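Recording wire harness demonstrations by remote control

These steps cover teleoperated demonstrations on the Zetholm bench arm with the Riralier controller. You need a calibrated arm, a free disk and one harness per session.

1. Start the controller and wait for the status light to stop blinking. Open the Travaler recorder and create a new session.

2. Set the gripper force to 4. Higher settings can mark the insulation on thin wire.

3. Move the arm to the start pose and hold still for 2 seconds before you begin. Do the same at the end of every take. The trimming script looks for these pauses.

4. Bring the fingers down over the branch you want, close them slowly, then lift. 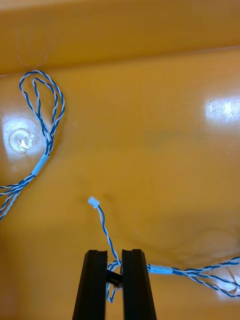

Where you grip matters more than how fast you move. Decide on a grip point before the take starts and keep to it for the whole session. On a harness with twisted blue-and-white pairs, you can hold a single pair and leave the small white plug at its end free of the fingers, as long as you watch which way the plug points. Glare on a glossy work surface can hide a thin wire in the wrist view, so check the side view before you close – or turn down the overhead light.

5. If the wire slips, don't reopen and grab again in the same take. Stop, mark the take as failed and go back to the start pose.

6. Record 10 takes, then shift the harness a little and record the next set. A full session is 56 takes and needs almost 2 hours with breaks.

7. Play back the first and last take before you close the session. Both camera views should run to the end without dropped frames.

Last updated January 10, 2022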